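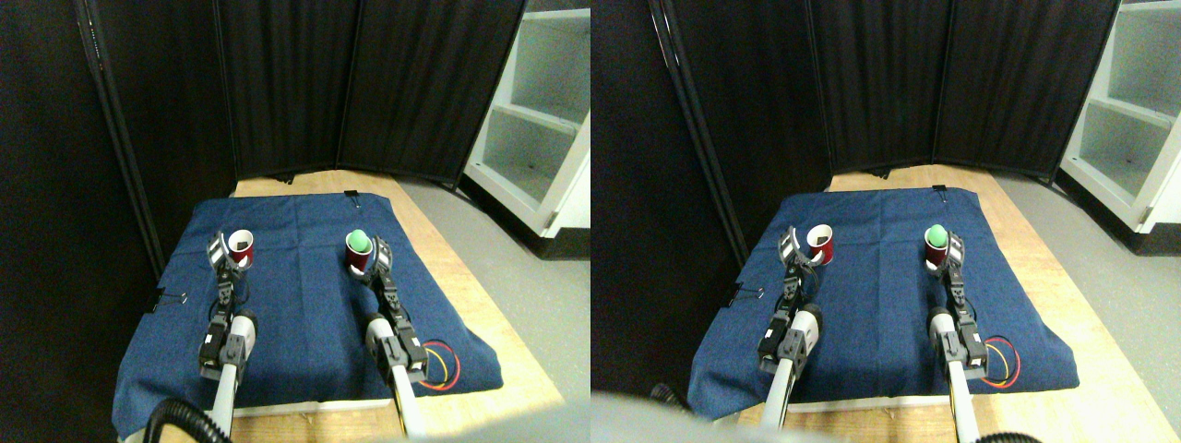 **Keeping a cloth flat on a wooden table (thread 3586, Tables, Cloths and Coverings)**

**prapai_p**

Hello all, I've been reading this board for ages and finally have a question of my own, so please bear with me as I do go on a bit.

I have a light wooden table that I'm very fond of and would like to keep nice, so I've put a blue cloth over most of it, that denim sort of stuff. It's fixed with small black binder clips, the kind you'd use on a stack of paper, one on the left and one along the far side. The left border is folded down by the clip, and at the front it hangs over the edge a little. It does the job, but it wrinkles! I smooth it with my hands, walk off to put the kettle on, come back and there's a ridge right across it again.

You may laugh, but what bothers me most is the cups. We play a silly cup and ball game on that table, two red cups (white on the inside) and a bright green ball that you have to get to sit in the top of one of them. The ball stands up above the rim when it's in, so a cup on a wrinkle feels terribly top-heavy to me. My nephew thinks I'm fussing.

So: do I need a heavier cloth, more clips, something underneath, or just an iron and a bit of patience? I don't want to put anything sticky on the wood.

Prapai Phromma

---

**hemi_maihi**

Welcome, Prapai! Lovely to have a new name on here.

More clips, I'd say, and don't bother with anything else until you've tried it. One on the left and one at the back leaves the whole of the front and right free to wander, and whatever you smooth towards you just creeps back again. Put one on each corner if your table top is thin enough to take them, then one halfway along each long side. Pull the cloth as you go, opposite sides in turn, the way you'd stretch a sheet over a mattress. I did my mum's sewing table like that years ago and it stayed put through two house moves' worth of curtains.

Do slip a scrap of felt under the jaws, though. Those little clips have a fierce bite and they will leave a dent in soft wood.

Hemi

---

**oldlinencupboard**

I'm going to disagree with Hemi, fondly as ever. I can't bear clips on a table you sit at. You catch your sleeve, you catch your wrist, and if there's one at the front somebody will get it in the tummy. Clips at the back and side are fine, and I'd leave it at that.

What you want is an underlay. An old flannelette sheet, cut to the size of the top and not a bit over, will hold the cloth better than any amount of hardware, and your wood gets a second layer of protection into the bargain. Denim has a bit of tooth to it and flannelette has a lot, and between them they hardly move. Wash both before you start or you'll have blue on your sheet and possibly on your table.

---

**hemi_maihi**

Flannelette under denim, with a top-heavy cup on it? It'll be like playing on a duvet. I like a soft table for cards but not for anything that has to stand up.

---

**oldlinencupboard**

A thin old one, Hemi! Washed a hundred times and nearly see-through. I wasn't proposing the winter bedding.

---

**marrowfat**

Can I ask the obvious one, has it been ironed? My Clotamow cloth came folded in a packet and I spent a whole month blaming the table when it was only the packet creases. Heavy cotton wants to be properly damp. Spray it, roll it up in a towel, leave it an hour, then press it with the iron as hot as the label allows, and put it on the table while it's still a tiny bit warm. Dry ironing just polishes the creases.

I'd look at that left side too. If it's folded under or over at the clip, the fold is giving you two thicknesses there and one everywhere else, and that can set off a pucker that runs a good way in. Either let it hang or hem it to fit.

---

**prapai_p**

Oh, you are all kind, I didn't expect so many answers before supper.

marrowfat, I'm ashamed to say I've never ironed it. It came off a roll at the Chantharasri remnant stall and went straight on the table, and I rather thought gravity would see to it in the end. I shall try your towel trick tomorrow.

The fold is there to shorten it. I didn't want to cut the cloth in case I changed my mind about the table, but I can see I might have to be brave.

oldlinencupboard, I do have a very old sheet. Does it matter if it's a fitted one? Could I hook the elastic corners round the table?

---

**oldlinencupboard**

Cut the elastic off, my dear. It'll pull the sheet up at the corners and you'll be back where you started, only with two layers to straighten.

---

**Rostmont_Ray**

Dissenting voice here, sorry. Why cover it at all? I've got a Rostmont table (the username is a clue) and I had a cloth on it for years to keep it nice. When I took it off, the covered part was a different colour from the bit that stuck out. Wood changes with daylight, and if you cover most of the top and leave a strip bare you'll end up with a line. A few scratches from a pair of cups would bother me a lot less than that line does.

If you must have a cloth, whip it off between games and put it away in a drawer.

---

**hemi_maihi**

Ray has a point about the light, much as it pains me to say it. It depends how bright the room is, I suppose. Mine is in a gloomy corner and hasn't changed at all.

I still wouldn't put cups and a ball on bare wood. Half the pleasure of a cloth is that a dropped ball doesn't go skittering off to the far side of the house. A bit of texture slows it down lovely.

---

**marrowfat**

And the noise! Cups going over on a bare table is a dreadful clatter. Team cloth.

---

**Rostmont_Ray**

Outvoted, then. I'll be over here with my stripe.

---

**tinbuttons**

Has anyone mentioned weights? I sew a channel into the hem and run curtain weight tape through it. The Zorkeck one is sold by the metre and you can cut it with kitchen scissors. If your cloth only hangs over the front a little you'd want a longer drop for it to do any good, mind, so it may be a case of shifting the whole cloth towards you and leaving less at the back. It keeps the front edge taut without a clip in sight, and that ought to please both camps.

It won't pull out a crease that's already in there. You still have to iron.

---

**hemi_maihi**

It pleases me. I'd keep the clip at the back as well, or the weight will slowly draw the cloth down into your lap over an evening. Ask me how I know.

---

**prapai_p**

Reporting back! I did the damp towel and the hot iron, and it's so much better that I feel a bit foolish for having troubled you all. There's one soft wave left over towards the left, just where marrowfat said it would be, by the fold. I've put the clips back where they were with Hemi's scraps of felt tucked in (cut from an old hat, very smart).

I tried the sheet underneath and I'm afraid I took it out again, oldlinencupboard. My nephew had it that the cups felt spongy and I had it that they didn't, and we went back and forth so long that nobody got a turn. It may go back when he's gone home.

Ray, I had a peek under the cloth and I can't see a line yet, but I'm going to fold it back on bright mornings, just in case. I've not decided about the weight tape. I've got my eye on it.

---

**oldlinencupboard**

Spongy, indeed. Tell him from me he's outnumbered.

Do hem that left side while the ironing board is still up, though. Turn it once, press, turn again, press, and then stitch by hand if you don't want to get the machine out. Pressing between turns is what stops it going wavy.

---

**tinbuttons**

If you hem, pin it on the table first with the clips on, so that you're measuring it as it really sits. I measured mine on the floor and it came out crooked, and I've had to look at it ever since.

---

**prapai_p**

Will do, thank you. Pins are out, and the kettle's on.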